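4. Recording episodes in a home kitchen

Last updated: February 2019

Read section 3 before you start. The arms must be homed and the head camera checked before anyone sits down at the leader handles. A full session is 50 episodes of one task in one kitchen, with one operator for the whole set.
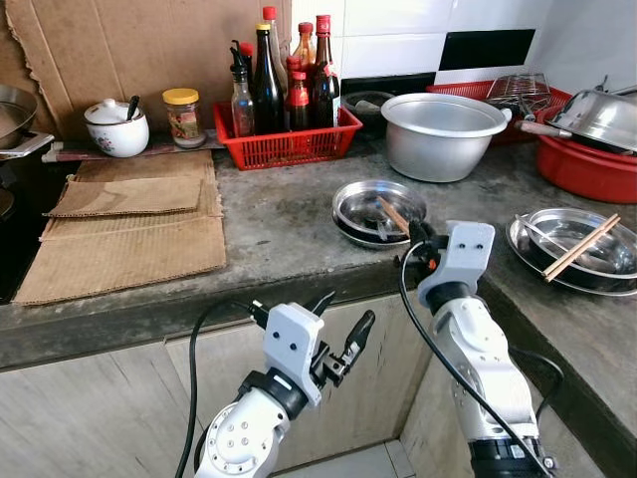 Zincombe Manipulation Group — Field Recording Team

4.1 Preparing the counter

1. Leave the household's things where they are. Bottles, jars, pots and basins at the back of the counter stay in place. A tidied counter gives us examples that don't carry over to the next home.

2. Move only what is on the task card. For the utensil tasks this means the chopsticks, the spoon and the steel dishes.

3. Put the task dishes toward the front, where both grippers can reach them. Check the reach by driving each gripper to the far rim and back with the recorder off.

4. Look at the cables. Each one needs enough slack to follow the wrist through a full turn. If a cable pulls tight or drops onto the counter, stop and re-route it.

5. Open the session in Bondus and enter the kitchen code, the task number and your own name. Use the code from the visit sheet.

CAUTION: The stove must be off at the knob and cool to the touch before the arms are powered. Keep the grippers out of the stove area for all tasks in this section.

4.2 Recording an episode

1. Bring both arms to the ready pose with the grippers open.

2. Wait 5 seconds. The recorder uses this time to line up the camera and joint streams.

3. Press the left pedal to start. Say the task aloud as it is written on the card, then begin.

4. Work at an even speed. If a grasp misses, back off a little and try again in the same episode. Missed grasps followed by a good one are useful and should be kept.

5. Finish with both grippers empty and clear of the dishes, then press the left pedal again.

6. Mark the episode as keep, retry or discard. Do this right away.

An episode may run up to 60 seconds. The recorder closes the file at that point and marks it as retry.
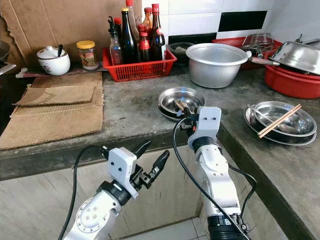
Right gripper at the top bowl of the stack, left gripper open.

NOTE: With stacked bowls, come in from above and close the fingers on the utensil before you lift. Pressing down on the rim makes the stack slide, and the wrist force limit will trip on a hard surface like concrete.

NOTE: Thin utensils can roll between the fingers. Close slowly for the last part of the grasp. Hryhorii Karpenko has a set of finger pads with a finer texture — ask him if your kitchen is mostly chopsticks.

4.3 Between episodes

1. Change the starting layout after each kept episode. Turn the chopsticks to a new angle or shift the dish by a hand's width.

2. Do not go back to a layout you have already used in the same session.

3. After 2 discards in a row, stop and run the gripper check from section 3.

CAUTION: Press the hold button before reaching onto the counter. Releasing the pedal does not stop the arms.

4.4 Closing the session

Copy the files to both drives and compare the episode count with the one shown in Bondus. Put back anything you moved. Send the visit sheet to Evelien Maes the same day. Questions about labels go to Marta Stelmakh.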